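Breakage and Replacement of Drinkware in a Student Dining Hall

Liv Sundqvist and Bendik Kvam

3. Method

The breakage log kept by the Grorness dining hall was used as the main source. It covers one term, ending in October, and lists each discarded item by type and by the station where it was found. Entries without a station were left out. After this step 1413 entries remained, of which 87 concerned stemmed glasses.

Stemmed glasses were treated as a separate group. They are used only at the Wednesday dinner, so their time in service is short compared with tumblers. The log does not record the cause of breakage, and no attempt was made to infer it from the station. 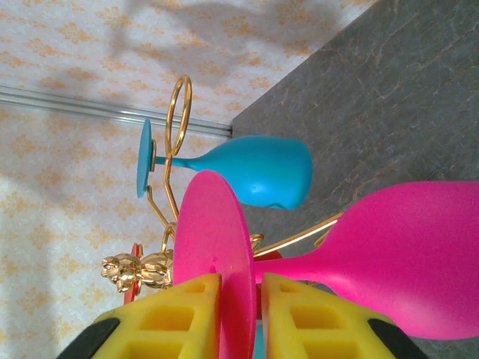

Figure 2. Pink wine glass held on its side, base upright.

Replacement cost was taken from the Tover price list for glass and from the Koyama list for plastic. Both lists give prices per carton, and these were converted to prices per item. Freight was excluded — the two suppliers bill it differently.

3.1 Limitations

Staff filled in the log by hand at the end of each shift. Small chips were probably underreported. Two weeks have no entries at all, and it is not known whether nothing broke or the sheets were lost. These weeks were kept in the term length when the weekly rate was calculated, so the rate in Table 2 should be read as a lower bound.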